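Clothing Care in Shared Housing: A Conversation with Perihan Ağca

Perihan Ağca has supervised the residents' clothing program at Belari House since the building opened its upper floors to long-term tenants. Her office handles donated garments, seasonal storage and the short home-skills course that every new resident is invited to attend. She spoke with the Geltomport Housing Bulletin in December, when the winter exchange was under way and item number 3401 had just been entered in the register.

The course deals with ordinary tasks, and folding takes up more of it than visitors expect. Ms. Ağca said that most residents arrive with a method learned in childhood and see little reason to change it. "We do not correct anyone for the sake of it," she said. "We ask them to show us how they fold a shirt, and then we ask them to try a jacket. The jacket is where the difficulties begin."

Sports jackets make up a large share of the garments in the exchange. They are light and washable, and they suit most ages. They also slide. Ms. Ağca teaches residents to work on a bed whenever a table of sufficient size is not available, as is the case in most of the rooms at Belari House.

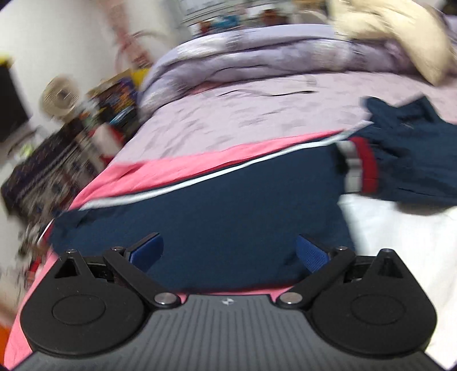

"A bed gives you width," she said. "You can open the sleeves fully, and the cloth does not fall to the floor while you are looking for the other cuff. I ask people to push the comforter and the pillow up to the head of the bed first. They need not make the bed — they only need to clear the middle of it."

She then described the order of work. The jacket is placed face up with the zipper closed and the collar at the top. The sleeves are drawn out to the sides, and the front is smoothed by hand from the center toward the seams. Trim and piping are checked at this stage, as a twisted band will hold its crease through a season in storage. Each sleeve is then brought across the body, the sides are turned in, and the hem is lifted to meet the collar.

Asked how long this should take, Ms. Ağca said that 30 seconds was a fair target for a person with some practice, although she does not time anyone. "Speed comes when the surface is flat. If you hurry the first part, you will do the last part twice."

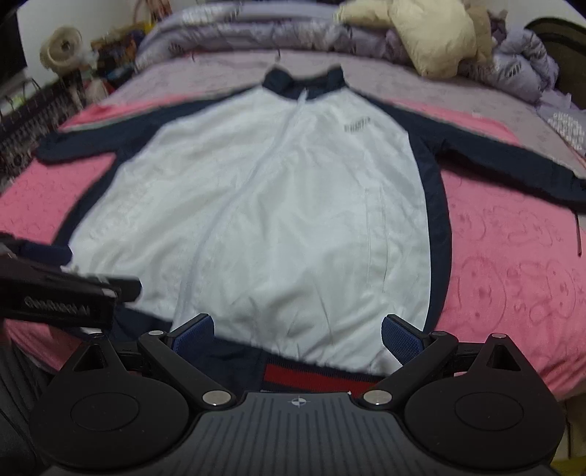 Smooth, nylon-type fabrics call for some patience, she explained. They keep small wrinkles that cotton would lose under its own weight, and a hot iron is not advised. Her office recommends hanging such garments in a bathroom overnight before folding them. Jackets with white panels are stored with the light side turned inward, and the zipper pull is tucked beneath the collar so that it does not press into the front.

The storage system itself was set up with the help of the Somogyi Fund, which paid for shelving on two floors. Garments are kept in stacks of four. Ms. Ağca considers this the upper limit for sportswear — a fifth jacket, in her experience, brings the stack down.

The program will be extended to the Nindach building in the spring. Ms. Ağca has asked that the first session there be held in a resident's own room, with the resident's own clothes. "People remember what they did on their own bed," she said. Residents who wish to attend may leave their names at the front desk.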